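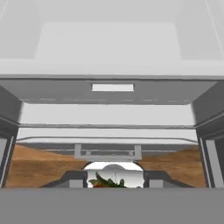

Second stop: the simulation room at Vamton

Gøran Dahlgren runs the grasp planner here, and he had a bowl of salad greens on a wooden counter loaded when we came in. The view is from the wrist, between the two fingers. Each planned approach is checked against the rendered scene before the controller gets it - 400 of them in a night's batch. He said bowl rims still give the planner trouble. We stayed until 2, then went on to Kettunen.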